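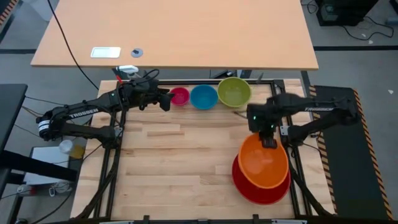

Figure 1. A two-arm cell during the bowl task. The right gripper is at the orange bowl, which rests at an angle inside and above the red one. The magenta, blue and green bowls are in a row at the far side of the table.

## 4. What changed for the people on the line

### 4.1 The site and the task

Storach packs kitchenware for mail-order sellers. Its plant takes in bowls, cups and boxes from several suppliers, sorts them into sets, and sends them out again in cartons. Before the trial, all nesting of bowl sets was done by hand at a long bench near the carton store. It was paid at the general packing rate and people were moved on and off it through the shift. Most of those we spoke to did not mind it. They described it as work you could do while talking.

Nesting looks simple, and for a person it is. The bowls have to go into one another by size, and a bowl that lands on the rim of the one under it has to be nudged until it drops level. The packers told us they did this by feel and rarely looked. Two arms working over a table have to get the same result from camera views and from the position of the joints, and the angle at which a bowl is let go matters a good deal (Figure 1).

The software used to train and run the arms was supplied by Clolon, a small firm that had not worked with a packing plant before. Clolon's staff were on site for the first 4 weeks and after that were reached by phone.

### 4.2 Data

The first author, Golnar Jafarzadeh, spent the trial period at the plant and kept field notes on each shift she attended. We draw on those notes, on 41 interviews with packers, shift leads and maintenance staff, and on the stop log kept at the cell. The log holds 1619 entries. An entry was made each time a person had to step in, whatever the cause, and the person on duty wrote a short reason in their own words. We coded the reasons afterward. In 131 cases the reason was left blank or could not be read, and these were dropped from the analysis of causes but kept in the analysis of timing.

Interviews were held in the break room or in the parking lot, as the person preferred. They were not recorded in the first round. Several packers had asked for this, and we agreed to it for everyone.

### 4.3 From packing to minding

The plan given to staff in December said that one packer would "look after" the cell along with their normal duties. In practice the two did not fit together. A packer at the bench works to a steady pace, and the cell asked for attention at uneven times. People would walk over, set a tilted bowl straight, restart the run, and come back to a half-filled carton. By the second month the shift leads had stopped giving bench work to whoever was on the cell – the change was never written down, and management learned of it from us.

The job that came out of this had no title. On the floor it was called "minding." Minders put out the bowls at the start of a run, watched, stepped in, and wrote in the log. They also came to know things about the cell that were in no manual. One minder started each run with the smaller bowls set a little apart, and another would not use bowls straight from a cold truck. Both said it helped. We could not confirm either claim from the log, where the order of the bowls and the time of delivery were not recorded.

Views of the new job were split, and the split did not follow age or years at the plant. Some packers asked to mind as often as they could. It was easier on the wrists and shoulders, and they liked having a problem to work out. Others found it tiring in a way the bench was not. A packer with many years at the plant put it this way:

> At the bench I'm done when the pallet's done. Over there I'm just waiting for it to need me.

The same packer also missed the talk. The bench had places for several people side by side. A minder stood alone, on the far side of a marked walkway, and was told to keep their eyes on the table.

### 4.4 Who is answerable for a bad set

Under the old system each carton carried the packer's number, and a returned set could be traced to a person. When the cell began to feed cartons, the minder's number was used. Three minders objected to this in the first round of interviews. They had not nested the bowls, they said, and could not check every set without slowing the run. Their shift lead agreed and began writing "cell" on the slips by hand.

The quality office did not accept the handwritten slips at first, and for a period both systems ran side by side. Returns in that period cannot be assigned with any confidence, and we do not report a return rate for the cell. The matter was settled when the plant gave the cell a number of its own. Minders still sign the log, and two of them told us that they regard the signature as the old number under another name.

### 4.5 Pay

Minding was paid at the packing rate throughout the trial. Shift leads had asked for a higher rate on the grounds that minders were doing light fault-finding, work that at Storach otherwise belongs to maintenance. The request was still open when our fieldwork ended. Maintenance staff, for their part, were in favor of it. They had expected to be called to the cell several times a shift and by the last month were called mainly for cables.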